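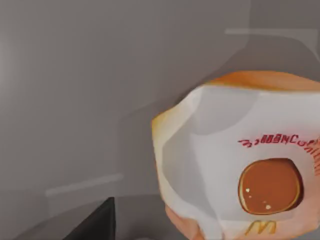

A film promotion used to mean one evening. The cast sat in the front row, the audio was released, a few elders spoke for too long, and everybody went home. A mid-sized release now goes through 13 events before opening day, and the producers of Plisari, which reached theaters in February, held every one of them.

Most of what was said on those stages is already forgotten. What people remember is a clip from the pre-release night in which the lead actor takes the microphone out of the host's hand and finishes her question for her. It was on every phone by midnight. By the next morning the trailer, which had come out the same day, was the second thing anyone mentioned.

Publicity teams have learned to live with this. Wultow, the agency that handled Plisari, keeps two editors at the venue with laptops open. They cut the official clips while the speeches are still going on, so that the first version fans see has decent sound and the film's title in the corner. Sometimes they win the race. Often a person in row 20 with a steady hand gets there first.

The crowd itself is a cost. A hall that seats 3000 has to look full on a live stream, and that means buses, snacks and passes handed out through fan associations days ahead. The passes bring in people who want to see the star and have no great interest in the director, the lyricist or the distributor. Speakers lower on the list get shouted down, and the host spends half the night asking for quiet.
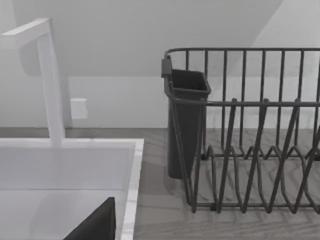 The sink and faucet, with the basin's wide white rim.

Smaller films can't buy that kind of evening, and some have stopped trying. The makers of Baysal booked a preview theater with 300 seats, showed the first reel and took questions from students. There was no stage and no dance number. Coverage was thin that week -- two websites and a local channel -- but the pieces that did run were about the film.

Whether that sells tickets is hard to say. Baysal opened low and held well through its second weekend. Plisari opened big and dropped by Monday. Trade people will argue that the star explains the first number and the reviews explain the second, and that neither has much to do with a microphone.

The next test is Stulau, due on Friday, August 15, 2025, in a crowded holiday slot. Its producers have planned a short campaign with one large event and a run of college visits. Phones will be allowed at all of them.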